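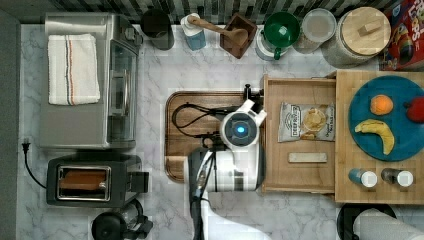 Print this page | E-mail this page

Standby power at our place: what I found out
Term project, Home Energy unit

I picked this topic because my dad goes around at night switching things off at the wall, and I wanted to know if he's onto something or just grumpy about the power bill. My partner for the project was Kamil Lukáč, who did the same thing at his flat so we'd have 2 homes to compare.

We each borrowed a Proltico plug-in meter from school. You stick it between the appliance and the wall, leave it overnight, and write down what it says in the morning. Easy, except I forgot to reset mine the first night (sorry Kamil) and had to start over!

My favourite readings came from the lounge room. The TV barely used anything switched off, but the old stereo was shocking. It drew 3 watts all night just to show a clock, and the clock was wrong. The games console was worse until I found the "instant on" setting and turned it off. Kamil's worst was his mum's printer, which she uses maybe once a month.

The kitchen was a bit boring by comparison, mostly because so much in there has no clock or display.

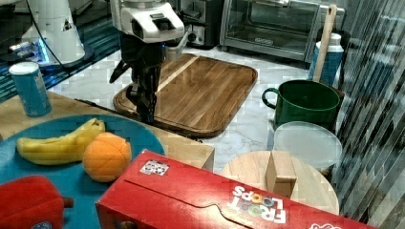 Kitchen counter with the wooden cutting board.

Then we did the maths. Leaving out the fridge and the modem, which have to stay on, our standby total for March came to less than I'd guessed, and I'd told Dad it would be huge. He's still switching things off. Our teacher, Ms Jozefína Beneš, pointed out that we only measured at night, so anything that behaves differently in the daytime got missed. Fair call.

If I did it again I'd borrow more meters and run them at the same time, as swapping one around the house took ages. I'd also ask my sister to stop unplugging it to charge her phone.

Last updated: March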